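November 20, 2023

Pour task, wrist view vs. head view. Picking up from Friday's list, the one with blank-frame filtering at the top.

Goal for today: decide if we drop the useless wrist frames before training or keep them and let the policy sort it out. Old rule (from February) was drop anything with low variance over the whole crop. Simple, fast, and I think wrong for pouring. Wrist goes to nothing but gray for stretches and the old filter throws out the whole chunk, head frames included. So we lose good head data every time the wrist has nothing to look at.

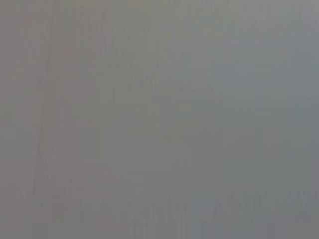

**Camosero Manipulation Group, bench notes**

Ran the old variance filter over the full set first, for a baseline. 3,000 chunks in, 2,366 left. Way too many gone. Went through a pile of the rejects by hand and a lot of them have a perfectly usable head view. Frames like the one above score almost zero on edges, slow drift in tint left to right, faint vertical streaking and a smudgy band low down. The band matters: on a frame like that it can be the only part with any local contrast, so a threshold on the lower strip alone gives a different answer than a threshold on the full frame. Tried both. They disagree a lot more than I expected. Not going to tune this per-strip, it's a rabbit hole.

New rule instead:

- score each camera seperately
- if wrist is below threshold, mask wrist for that step, keep head + joint state
- only drop the chunk if both views are below
- mask gets a learned token, not zeros (zeros = black frame to the encoder, bad idea, did that in February)

Threshold stays where it was. Don't want to change two things at once.

Training: same seed, same split, 4,000 steps for each arm of the comparison. A = drop (old). B = mask (new). C = keep everything, no filter. Wanted 2,000 more on each but Okafor queue was full until evening.

Watching loss only, so take it for what it is:

- A levels off early, then wobbles. Small set, not surprised.
- B slower to start, ends lower than A on held-out.
- C close to B on train, worse on held-out, and the gripper action is noisy right at the steps where wrist is blank. Looks like it's trying to read something out of the gray.

So B for now. Would like to see it with a second seed before I say so in the group meeting.

Other thing that came up is the head view. The start state there is cup on the left, bowl to the right of it, white table, not much else, and I had been treating it as the easy camera. But shadows. Arm shadow on the left side of the table is tall and pretty well defined, fork shape at the top, and there's a fainter one on the right. 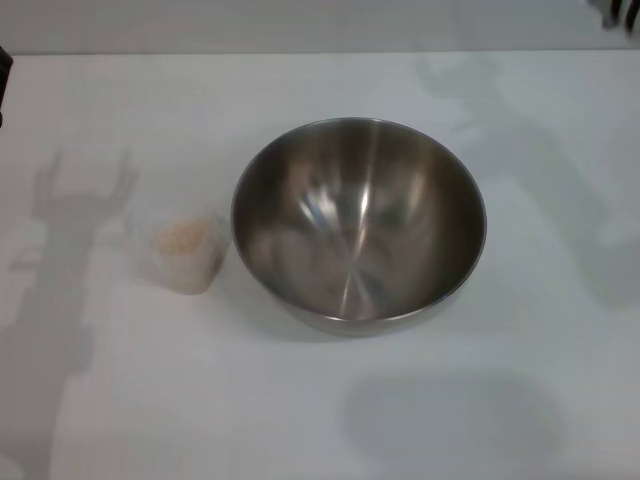 They worry me because the variance score counts them as content. White table plus a moving shadow passes the filter fine, even if the crop has neither cup nor bowl in it. Same problem with highlights in the steel, the bright streaks score very high. So a head frame can pass for the wrong reasons, and under rule B that means we keep a chunk we should have dropped. Probably rare. Need a number for it though.

Cup is the harder object for the detector, too. Frosted white on off-white. The Drenari detector boxes the bowl with no trouble and on the cup it mostly grabs the grainy stuff inside and not the walls. Box comes out too small. Fine for "is there a cup", no good for the grasp point. Not using it for grasp anyway but writing it down so I dont forget and use it later.

Idea: swap variance for the detector score on head only, leave wrist on variance. Costs more per frame. Could run it every tenth frame and carry the result forward, bowl isn't moving.

To do

- second seed for A and B, overnight if the queue opens
- count head frames that pass on shadow or glare only
- log the mask rate per step so we can see where in the pour it piles up
- C again with wrist dropout, might fix the noisy gripper without any filter at all
- move the filter config out of my home dir and into the Baltisari repo, it's been sitting there for weeks
- rename the run folders, "new_new_B" is not a name

Checkpoints for A, B, C are on the shared drive under today's folder. Don't use the first B, wrong split, I killed it partway and haven't deleted it yet.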